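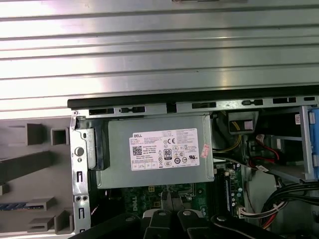

Section 4 covers the tower station of the Stesden student robotics club, where teams practice approaching parts inside a desktop computer with the arm. Work through it in order the first time, even if you have used the printed board before. In the Dell tower, the power supply sits directly above the exposed part of the motherboard, so keep your first approach low and slow. The black cables on the right side of the case are easy to snag. Plan your path to stay left of them.

**Before you start**

1. Shut down the tower and unplug its power cord. Wait 6 minutes.
2. Take off the side cover.
3. Check that the arm's stop button is within reach of the person driving.
4. Load the profile `tower_slow` from the Flastora menu. The speed value should read 405. If it reads 1,588, you have the free-motion profile. Go back and load the right one.
5. Open the gripper all the way before bringing it near the case.

> **Caution:** Do not open the power supply housing or push anything through its vents. Unplugging the cord does not make the inside of the supply safe.

**First approach**

1. Jog the arm until the fingers are over the motherboard.
2. Lower in small steps. Stop when your partner calls it.
3. Back straight out. Do not rotate the wrist while the fingers are inside the case.
4. Save the position under your team name.

Repeat until both partners have driven. Refilwe Nkuna or Hendrik Cele has to sign your log sheet before you change anything in the profile.

**Moving to the printed board**
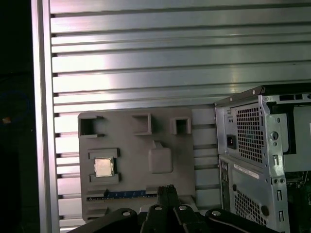

Once the log is signed, practice on the gray mock-up. Its sockets and the blue slot give you fixed targets, and a bad approach costs a reprint instead of a motherboard.

1. Check that the plate is tight against the aluminum panel.
2. Load `board_a`. Do not reuse positions saved for the tower.
3. Line the fingers up with the blue slot and save that as your start point.
4. Move from there to the CPU holder and back with the jaws empty.

**Note:** The brackets that hold the chip are printed too. Don't use them as a stop for the gripper. Report cracks to Emiliano Bermúdez, who keeps the print files.

If the arm faults, press stop, write down the code, and clear it from the menu. Codes are listed in Section 6.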